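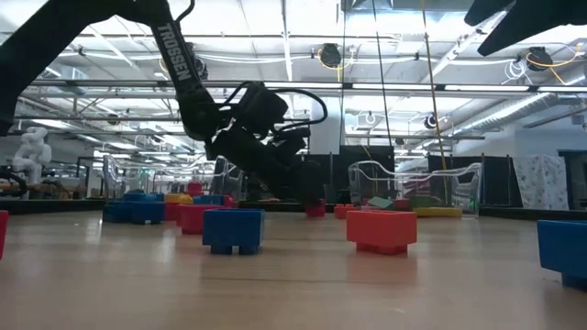

밝은 색 나무 표면 위에 놓인 블록과 검은색 로봇 팔.

뉴스룸 > 보도자료 > 통계·실험계획 소프트웨어

인쇄 | 이메일로 보내기

클레네로, 분할구 설계와 검정력 분석을 강화한 실험계획 소프트웨어 '니드스카 2' 11월 출시

변경이 어려운 인자를 고려한 설계 생성, 분석, 보고 기능을 한 작업 흐름으로 통합
기존 사용자는 유지보수 계약 기간 내 추가 비용 없이 전환 가능

통계 소프트웨어 전문기업 클레네로(Clenero)는 실험계획 및 분석 소프트웨어 '니드스카 2(Nidska 2)'를 11월 정식 출시한다고 밝혔다. 새 버전의 중심은 분할구(split-plot) 설계의 생성과 분석이다. 공정 온도나 원료 배치처럼 매 실험마다 바꾸기 어려운 인자가 포함된 경우, 사용자는 해당 인자를 '변경 곤란' 항목으로 지정하는 것만으로 주구와 세구가 구분된 실험 순서표를 얻을 수 있다.

완전 임의화는 실험계획법의 기본 전제이나 현장에서 그대로 지켜지기 어려운 경우가 많다. 가열로의 온도를 매회 다시 맞추는 대신 같은 온도에서 여러 실험을 연속으로 수행하는 것이 대표적인 예다. 이렇게 얻은 자료를 완전 임의화 설계의 자료로 간주하여 분석하면 변경이 어려운 인자의 오차가 실제보다 작게 추정될 수 있고, 그 결과 유의하지 않은 효과를 유의한 것으로 판정할 위험이 커진다. 니드스카 2는 설계 단계에서 지정된 임의화 구조를 프로젝트 파일에 함께 저장하고, 분석 단계에서 이를 불러와 주구 오차와 세구 오차를 분리한다. 사용자가 모형식에 임의효과 항을 직접 입력할 필요는 없다.

이번 개발에는 18개월이 소요되었다. 클레네로는 개발에 앞서 기존 제품 사용자를 대상으로 설문을 실시하였으며, 모두 1,911명이 응답하였다. 설문의 자유 기술란에는 임의화 제약이 있는 실험을 어떻게 등록해야 하는지 묻는 의견이 다수 접수되었고, 개발진은 이를 새 버전의 우선 과제로 정하였다.

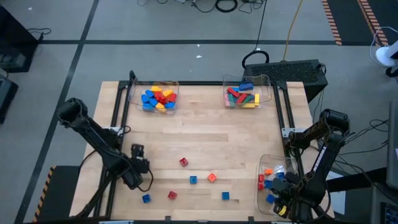

분할구 설계 화면은 인자 등록, 모형 선택, 실험 횟수 결정의 순서로 진행된다. 인자 등록 화면에서는 각 인자의 수준과 단위를 입력하고 변경 난이도를 선택한다. 모형 선택 화면에서는 주효과 모형, 2인자 교호작용 모형, 2차 모형 가운데 하나를 고르거나 필요한 항만 개별적으로 지정할 수 있다. 실험 횟수 결정 화면에는 주구의 개수와 총 실험 횟수가 나란히 표시되며, 어느 한쪽을 조정하면 각 항의 검정력이 즉시 다시 계산된다.

검정력 계산 방식도 개편되었다. 이전 버전에서는 모든 항에 동일한 잔차 표준편차를 적용하였으나, 새 버전에서는 주구 분산과 세구 분산의 비를 입력받아 항별로 서로 다른 검정력을 제시한다. 분산비에 관한 사전 정보가 없는 사용자를 위하여 기본값이 제공되며, 분산비를 일정 범위에서 변화시키면서 검정력의 변동을 확인하는 민감도 그래프도 추가되었다. 클레네로는 기본값을 그대로 사용하기에 앞서 유사한 과거 실험의 자료를 검토할 것을 권장한다.

모형 적합에는 제한최대우도법이 기본으로 적용된다. 고정효과의 검정에서는 켄워드-로저 방법에 따라 자유도를 보정하며, 보정된 자유도는 결과표에 소수점 형태로 표시된다. 분산성분의 추정값이 0으로 나타나는 경우에는 결과표 상단에 안내문이 출력되고, 주구 수가 적어 추정이 불안정한 설계에 대해서는 분석 이전, 곧 설계 저장 단계에서 경고가 표시된다. 해당 경고는 사용자가 확인 후 해제할 수 있으며 해제 이력은 보고서 부록에 기록된다.

잔차 진단 기능은 두 층위로 나뉜다. 세구 수준에서는 기존과 동일하게 정규확률도, 예측값 대비 잔차도, 실험 순서 대비 잔차도를 제공한다. 주구 수준에서는 주구별 예측값을 별도의 정규확률도로 나타내므로, 특정 주구 하나가 전체 결과에 미치는 영향을 살펴볼 수 있다. 반응변수의 변환이 필요한 경우에는 박스-콕스 그래프를 참고하여 변환을 적용할 수 있으며, 변환 전후의 모형을 같은 창에 배열해 비교하는 기능도 지원한다.

클레네로는 새 버전의 출시와 함께 온라인 학습 사이트 '그랄티비아(Graltivia)'를 개편한다. 그랄티비아에는 단일 인자 비교 실험부터 다중 반응 최적화에 이르는 실습 과정이 수록되며, 출시 시점에 368개의 예제 자료가 제공된다. 예제 자료는 모두 니드스카 프로젝트 파일과 쉼표 구분 텍스트 파일의 두 가지 형식으로 내려받을 수 있다. 텍스트 파일은 다른 통계 소프트웨어에서도 열 수 있어 대학 강의와 사내 교육에서 폭넓게 활용될 수 있을 것으로 회사는 기대하고 있다.

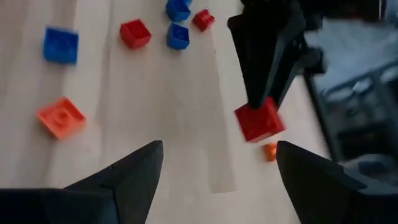

학습 과정은 본문과 보충 해설로 구분되어 있다. 본문만 따라가면 하나의 설계를 만들고 분석하여 보고서를 출력하는 데까지 이를 수 있으며, 보충 해설은 각 화면에 표시되는 통계량의 정의와 계산 근거를 다룬다. 분할구 설계 과정은 요인배치법과 분산분석의 기초를 이미 학습한 사용자를 대상으로 작성되었다. 해당 내용이 익숙하지 않은 사용자에게는 2수준 요인배치 과정을 먼저 이수할 것을 권한다.

과정의 마지막 단원은 같은 자료를 두 가지 방식으로 분석하여 결과를 대조하는 실습으로 구성된다. 수강자는 먼저 임의화 제약을 무시한 채 분산분석을 실시하고, 이어서 올바른 오차 구조를 지정하여 다시 분석한다. 변경이 어려운 인자의 유의확률이 두 분석에서 어떻게 달라지는지 확인하고, 세구 인자와의 교호작용에 대해서도 같은 비교를 수행한다. 강의 담당자에게는 별도의 지도용 해설서가 제공된다.

국내 공급 및 기술 지원은 공인 협력사인 라샹스(Lachance)가 담당한다. 라샹스는 설치 지원과 사용권 관리 업무를 수행하며, 출시 이후 기업 고객을 대상으로 한 방문 교육도 운영할 예정이다. 교육은 실습 위주로 진행되고, 참가 기업은 자사의 공정 자료를 지참하여 설계 검토를 받을 수 있다. 이 경우 비밀유지 약정을 사전에 체결하여야 하며, 교육 종료 후 자료의 처리 절차는 약정서에 따른다.
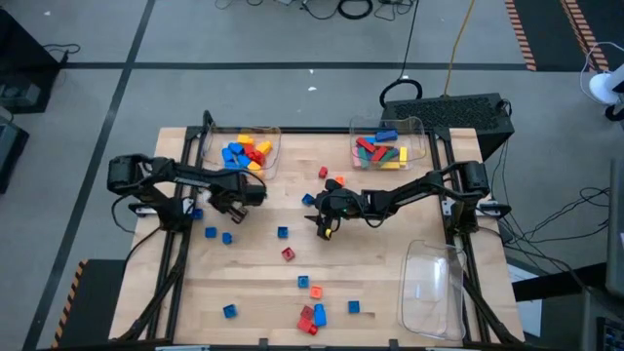

레이몽드 티보도(Raymonde Thibodeau)
클레네로 제품총괄 이사

레이몽드 티보도 이사는 "실험을 수행한 방식과 자료를 분석하는 방식은 서로 일치하여야 한다"며 "새 버전은 임의화의 제약을 설계 단계에서부터 기록하도록 하여, 담당자가 바뀌거나 시간이 지난 뒤에도 동일한 분석을 재현할 수 있게 하였다"고 밝혔다. 이어 "사용자께서 보내 주신 의견을 화면 구성과 안내문의 문구에까지 반영하였으며, 향후 개정에서도 같은 절차를 유지하겠다"고 덧붙였다.

보고서 기능에서는 실험 순서표의 출력 양식이 개선되었다. 주구가 바뀌는 지점에 구분선과 설정 변경 안내가 삽입되어, 현장 작업자가 인자 수준을 다시 설정해야 하는 시점을 쉽게 식별할 수 있다. 연속된 두 주구의 수준이 같은 경우에도 설정을 초기화한 뒤 다시 맞추도록 하는 안내가 함께 인쇄된다. 안내 문구는 기관의 작업 표준에 맞추어 수정할 수 있다.

이전 버전에서 작성된 프로젝트 파일은 니드스카 2에서 그대로 열린다. 다만 새 버전에서 저장한 분할구 설계 파일은 이전 버전에서 열 수 없으므로, 여러 버전을 병행하여 사용하는 기관은 전환 일정을 미리 조정할 필요가 있다. 과거에 완전 임의화 설계로 등록한 실험을 분할구 설계로 재분류하고자 할 때에는 '설계 구조 재지정' 메뉴를 이용한다. 이 메뉴에서는 실험 순서와 인자 설정 변경 기록을 바탕으로 주구를 지정할 수 있으며, 원본 파일은 변경되지 않고 사본이 생성된다.

수치 최적화 기능 또한 분할구 모형을 지원한다. 여러 반응변수에 목표값과 중요도를 부여하여 만족도 함수를 구성하는 방식은 종전과 같으며, 예측 구간을 계산할 때 주구 분산과 세구 분산이 모두 반영된다. 확인 실험을 계획하는 사용자는 확인 실험을 하나의 주구 안에서 수행할 것인지, 복수의 주구에 나누어 수행할 것인지 선택하여야 한다. 선택에 따라 예측 구간의 폭이 달라지며, 그 차이는 결과 화면에 병기된다.

제품은 단독 사용권과 네트워크 사용권의 형태로 공급된다. 유지보수 계약이 유효한 기존 사용자는 추가 비용 없이 새 버전으로 전환할 수 있고, 계약이 만료된 사용자는 라샹스를 통하여 갱신을 신청할 수 있다. 교육기관에는 강의 기간에 한하여 사용할 수 있는 학기 단위 사용권이 별도로 제공된다. 학기 단위 사용권에는 그랄티비아의 전체 실습 과정에 대한 접근 권한이 포함된다.

클레네로는 출시 이후 온라인 설명회를 열어 주요 변경 사항을 소개하고 질의를 받을 계획이다. 설명회는 오후 2시에 시작하며, 참가 신청은 그랄티비아의 공지 화면에서 할 수 있다. 녹화 영상과 발표 자료는 설명회 종료 후 같은 화면에 게시된다.

클레네로 소개
클레네로는 실험계획법과 반응표면분석, 혼합물 실험을 위한 소프트웨어를 개발하여 제조업체와 연구기관, 대학에 공급하고 있다. 주력 제품인 니드스카와 온라인 학습 사이트 그랄티비아를 운영한다.

라샹스 소개
라샹스는 클레네로의 공인 협력사로서 제품 공급, 사용권 관리, 기술 지원 및 실습 교육을 제공한다.

보도 관련 문의: 클레네로 홍보실
제품 및 교육 문의: 라샹스 고객지원팀

인쇄 | 이메일로 보내기

태그: 실험계획법, 분할구 설계, 검정력, 분산성분, 신제품

클레네로 뉴스레터를 구독하시면 신규 실습 과정과 제품 개정 소식을 이메일로 받아보실 수 있습니다. 구독은 언제든지 해지할 수 있습니다.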